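Section 3: The Kitchenette

Welcome to the Skenell office kitchenette, shared by everyone on the floor and, according to everyone on the floor, cleaned by somebody else. Please read this section before your first coffee, or at least during it.

3.1 Starting the coffee maker

1. Fill the tank to the line. The line is a maximum.
2. Put in a fresh filter. One.
3. Press the button once and wait. Pressing it again turns it off.

Note: One full pot serves 12 people, or three from Accounts.

3.2 Using the microwave

1. Cover your food.
2. Stay with it. Soup left at 100 percent power for 38 minutes is no longer soup, and the ceiling tiles were expensive.
3. Wipe the inside when you finish.

Caution: Fish is not technically prohibited. Your coworkers will remember, however.

3.3 Loading the dishwasher

1. Scrape plates into the correct bin. The lids are different colors and each bin has a label.
2. Load from the back.
3. If the dishes inside are clean, congratulations, you are unloading.
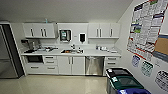
Note: The sink does not count as part of the dishwasher. Cups left in it overnight go to the Winelik box by the stairs, where they may be claimed until the end of the month.

4. Report leaks to the front desk before you mop, and bring the mop back.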